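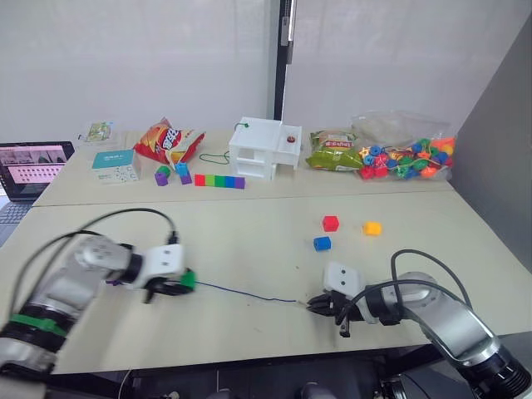
I bought the Cilden bead kit on a Monday night after a long week of wanting to make something with my hands. It comes in a flat box from Flarnix with 334 beads, 2 spools of cord and a little fold-out booklet.

The beads are great! Smooth holes, good colors, hardly any duds (I tossed a couple that had no hole at all). I made a bracelet the first evening and wore it to work the next day.

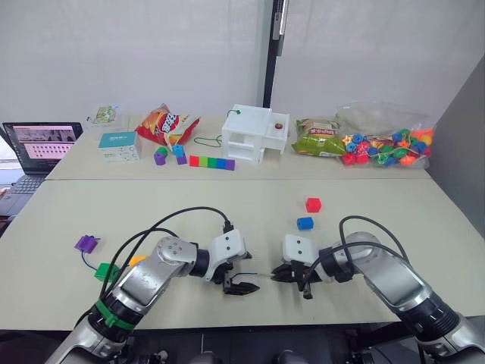 Thin blue-and-white wire, stretched tight.

The cord is where I get grumpy. It frays if you look at it wrong, and the knots slip unless you dab them with glue -- which the box doesn't include. I switched to some leftover Tanau cord from my drawer and had a much better time.

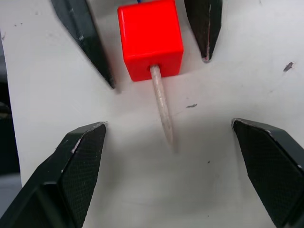 My other gripe is the booklet. The drawings are tiny, and the page on clasps skips a step, so I went around in circles for most of an evening before I got it. Once I did, though, I made three necklaces in a row and didn't want to stop.

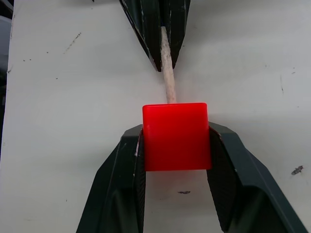
Would I buy it again?

Yes, for the beads -- but I'd pick up better cord at the same time.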